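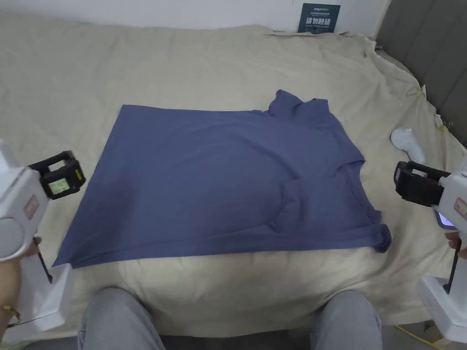
Folding demos with hand-held grippers – how many before training?

Posted by tirnum_64
I'm recording T-shirt folds on a bed with a pair of hand-held grippers. I have 100 so far and the policy still misses the sleeve. Do I need more, or better ones?

drutlow
Both. We had over 589 before sleeves worked. Start each one with the shirt lying differently, and close the triggers slowly.

Krasniqi
more data

tenalholm
Check your sheet too. If it bunches up, the jaws pick up cloth from both layers – throw those takes out.

Last updated: March
We use cookies to keep you signed in. Accept
Contact | Copyright Tenalholm Help | Back to top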